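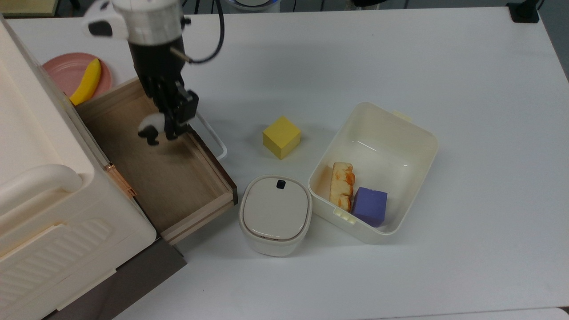
April, Sunday, 3 p.m. Wekmont laboratory, adhesives notebook.

Batch 1288 of the Kasero wood glue was mixed and applied to 50 lap joints in maple. Clamping time was extended to 300 minutes at the request of Hivico. Shear testing will begin once the joints have cured overnight.

Three joints showed squeeze-out on one side only and have been set apart. Colleagues are asked not to trim them. The Lombardi reference batch remains sealed on the lower shelf. Humidity log to be attached.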